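Candy Night at the Rallness Hall: Gallery

Every November the Rallness neighborhood group packs treat bags for the kids on our eight blocks, and every November I come home with sticky hands and way too many photos. This year was my favorite yet! We had 40 people through the door over the evening, the long tables were up by four o'clock, and the radio stayed on the whole time (thank you, Pilar, for the cumbia, and for turning it up when we got slow).

If you've never come to one of these, it goes like this. Everybody brings candy, we pool it, we sort it by kind, and then we bag it up by street. The sorting is the loud part. People have very strong feelings about licorice and they will share them with you. Gervasio Daza made the case for black licorice at three different tables and won over exactly one person, who was his mother.

The total this time was 2,935 pieces, which beats last year by a mile and had Malathi Kaimal doing a little dance beside the coffee urn. She keeps the tally in the same green notebook she started with, and she'll show you the early pages if you ask (the first year we made 87 bags and thought we were big stuff).
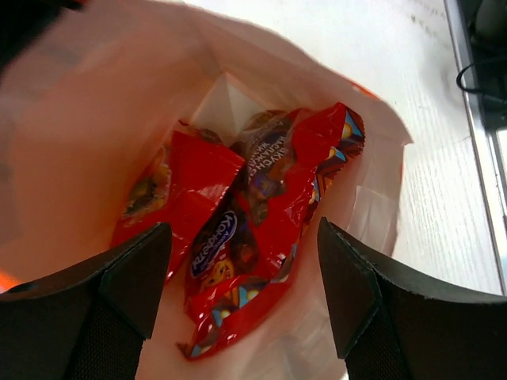
Pooling the candy is the stage I love most, when it's still a big jumble and you get to peek into everything people brought. We use plain white bags for this, the large thin plastic kind, and I'm a fan because you can get a hint of what you've got before you look inside. Red wrappers are the best for it, they turn one whole side of the plastic a soft peachy orange! And then you look down in and it's all shiny and crumpled, with a blue oval logo and a little cartoon candy character grinning up from the pile. Okay, I may be adding the grin. I could have stood there snapping red wrappers all night, but Radoslava Jelínek had a table to run and told me so.

Bagging went fast once we got a rhythm going. Lautaro Paredes folded tops, the teenagers tied ribbon, and the Farías bakery sent over 4 trays of rolls that were gone before I got my camera anywhere near them. Next time I'm guarding a tray.

Have pictures of your own from the evening? Send them to me and I'll add them to the page. I'd especially love one of the ribbon table, which I missed completely.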